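Two arms, one policy: results from the Skurden bench

The Skurden group has finished its first round of training on the two-arm bench at Brustach. The method is plain imitation: people guide both arms through a task, and a single network learns to copy the motions from the wrist cameras and joint readings. The training set now holds 2158 demonstrations, nearly 1000 of them new this December.

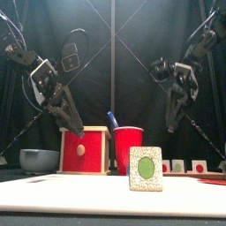
Readers at Pandstead asked whether one network for both arms was worth the longer training, when two separate ones would be easier to fix. The group tried both. Over 367 test runs, the shared network had fewer collisions between the grippers — mostly in tasks where both arms reach for the middle of the table. Opening a drawer with one arm showed no clear difference.

A further 121 runs with unfamiliar objects are still being scored.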